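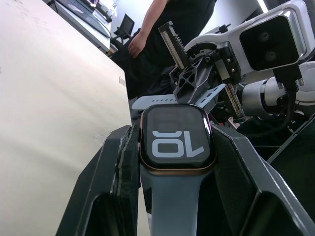
4. Aplicar emblemas termocolantes em bonés e boinas

Esta secção aplica-se à prensa de bonés Tristiden com base curva. Se utilizar a base plana para cachecóis e sacos, passe à secção 5. Antes de começar, confirme que a prensa está montada e nivelada de acordo com a secção 3.

4.1 Material necessário

Boné ou boina de algodão, poliéster ou mistura dos dois
Emblema bordado com verso termocolante (referência 1467 ou equivalente)
Folha de proteção antiaderente
Fita térmica
Régua flexível ou fita métrica
Rolo tira-pelos
Luvas resistentes ao calor

Os emblemas Bernetach são fornecidos em embalagens de 400 unidades, com o verso protegido por papel. Guarde-os deitados, em local seco. Um emblema dobrado durante o armazenamento pode não aderir nos cantos.

4.2 Preparar o boné

1. Retire o cartão interior, as etiquetas penduradas e qualquer papel de enchimento.
2. Abra o fecho traseiro por completo. Nos modelos com velcro, volte a fechar a tira sobre si própria para que a parte áspera não toque no tecido.
3. Vire a fita de suor para fora em toda a volta.
4. Passe o rolo tira-pelos no painel frontal.
5. Coloque o boné na base curva, com a pala virada para o operador, e puxe o tecido para trás até desaparecerem as rugas.
6. Prenda o boné com a cinta de fixação. A costura central deve coincidir com a marca gravada na base.

Nota: nos bonés de cinco painéis não há costura central à frente. Meça a largura do painel junto à pala e marque o meio com giz de alfaiate.

Nota: as boinas de lã não têm estrutura rígida e precisam do calço de espuma que acompanha a prensa. Introduza-o entre a base e o forro antes de apertar a cinta.

4.3 Posicionar o emblema

1. Retire o papel do verso do emblema.
2. Pouse o emblema no painel, deixando 3 cm entre a margem inferior do bordado e a costura da pala. Para os brasões altos da série Druston, reduza a distância para 2 cm.
3. Confirme o alinhamento a olhar de frente e de cima. A curvatura do painel engana quando se olha apenas de lado.
4. Fixe os cantos com fita térmica. Não cole a fita sobre os fios metalizados.
5. Cubra tudo com a folha de proteção.

4.4 Prensar

1. Ligue a prensa e selecione o programa de emblemas com as teclas de seta.
2. Aguarde o sinal sonoro e a luz verde. O aquecimento demora mais quando a oficina está fria.
3. Baixe a alavanca até prender. Deve sentir resistência a meio do curso; se a alavanca descer sem esforço, aumente a pressão no manípulo superior, um quarto de volta de cada vez.
4. Quando o temporizador terminar, levante a alavanca devagar.
5. Deixe arrefecer durante 4 minutos antes de retirar a folha de proteção e a fita.
6. Vire o boné do avesso e repita a prensagem pelo interior, com metade do tempo.

CUIDADO: a placa superior permanece quente muito depois de a prensa ser desligada. Use luvas e mantenha os cabos afastados da placa.

CUIDADO: não prense sobre botões, ilhoses metálicos ou a pala. As palas com alma de plástico deformam-se e não recuperam a forma.

4.5 Verificar a aderência

Com o boné frio, tente levantar cada canto do emblema com a unha. Se algum ceder, volte a colocar a folha de proteção e prense mais uma vez. Se o canto ceder depois da segunda tentativa, retire o emblema e aplique um novo; a cola já ativada perde força a cada aquecimento.

Nos bonés destinados a uso desportivo ou de trabalho, recomenda-se um ponto de costura a toda a volta, com linha da cor da orla. O esquema de costura para a máquina Baxter encontra-se no anexo B.

4.6 Lavagem e conservação

Espere um dia completo antes da primeira lavagem. Lave à mão, em água fria, sem torcer. Não use lixívia nem máquina de secar. Se for preciso passar a ferro, faça-o pelo avesso e sem vapor.

Inclua o cartão de lavagem em cada peça vendida. Há cartões em português e em inglês na caixa de acessórios.

Texto técnico revisto por Craig Pollock. Para encomendar folhas de proteção, calços ou cintas de substituição, consulte a lista de peças no anexo C.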